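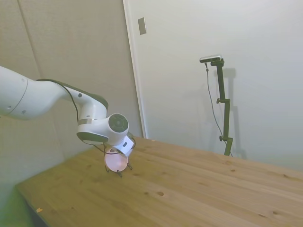
Small Towns Look Again at the Shared Workshop

When the Stinstead Workshop Trust opened its doors in a former seed warehouse, it had 8 benches and a waiting list. Its latest annual report, issued on 17th November, records 207 paying members and a further 1062 residents who attended at least one evening class.

The Trust belongs to a growing group of local bodies that lend space and tools to people who have neither at home. Members pay a yearly fee and reserve a bench by the half day. Most come to repair furniture, and chairs account for the largest share of bookings.

Similar programs operate in Karari, where the town library manages the tool collection, and in Fontana Street, where a housing association converts ground-floor storage for the purpose. The Karari program lends hand tools for up to two weeks and holds a catalog of 2000 items - many of them donated by retired tradespeople.

Funding remains the principal difficulty. Rents have risen in all three locations, and insurance for shared equipment must be renewed each year. The Trust has responded by letting its upper floor to the Jondusov bindery, whose staff also teach a course in book repair.

Applications for spring membership at Stinstead are now being accepted. New members must complete a safety session before booking a bench, and those under eighteen must be accompanied by an adult.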